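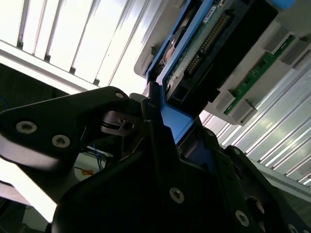 Stero 하우징 모듈: 기판측 외관

청색 플라스틱 하우징, 기판측. 양쪽 측면 레일은 얇은 직선형이고 한쪽 끝은 매끈한 하늘색 단부로 막혀 있다. 중앙 레일을 사이에 두고 한쪽에는 좁고 긴 슬롯, 다른 쪽에는 회녹색 회로 기판이 놓인다. 기판 상단 부근에 흰색 소형 라벨.

갤러리 소개

Arnel 부품 자료실의 하우징류 갤러리 가운데 Stero 계열 페이지이다. 입고 검사와 분류 작업에서 외관을 대조할 때 사용한다. 전기적 특성과 핀 배열은 다루지 않으며, 해당 내용은 Endberg 도면집을 따른다. 색상은 조명에 따라 달라 보일 수 있으므로 판정 기준으로 쓰지 않는다.

부위별 참고

측면 레일: 휨과 백화 여부를 확인한다. 레일을 잡고 비틀지 않는다. 레일 안쪽의 긁힘은 기판 가장자리와 닿는 구간에 한해 기록한다.

단부: 모서리 깨짐이 있으면 보류로 분류한다. 표면의 가벼운 광택 차이는 불량으로 보지 않는다.

슬롯: 내부에 금속 부품과 구리빛이 도는 분홍색 부품이 있다. 안쪽이 어두워 육안만으로는 판정이 어려우므로 측면 조명을 사용한다. 핀셋이나 탐침을 넣지 않는다.

기판: 소형 부품이 길이 방향으로 실장되어 있다. 부품면에 손가락이 닿지 않게 하고, 먼지는 건식 브러시로만 제거한다. 용제 세척은 금지한다.

라벨: 바코드 형태의 표시가 인쇄되어 있다. 스캐너로 읽히지 않으면 재부착하지 말고 보관함 번호를 대장에 수기로 적는다. 라벨 모서리가 들뜬 품목은 별도 봉투에 넣는다.

분류 및 보관

보관함은 Taheri 규격 칸막이 트레이를 사용한다. 트레이 한 장에 38개까지 넣고, 최대 5단으로 적재한다. 기판측이 위를 향하게 놓고 단부 방향을 통일한다. 층 사이에는 대전 방지 시트를 한 장씩 깐다.

출고 단위는 500개, 연간 검사 물량은 2,000개이다. 단위 미만의 잔량은 다음 입고분과 섞지 않고 트레이째 보관한다.

보류 품목은 트레이 가장자리 칸에 따로 두고 사유 코드를 붙인다. 코드는 레일 R, 단부 E, 슬롯 S, 기판 B, 라벨 L이다. 두 부위 이상에 해당하면 코드를 함께 적고, 순서는 무관하다.

변경 사항

7월: 슬롯 항목에 측면 조명 조건 추가. 라벨 재부착 절차 삭제.

관련 페이지: Stero 커버류 / Endberg 도면집 색인 / 트레이 규격표

게시: Arnel 부품 자료실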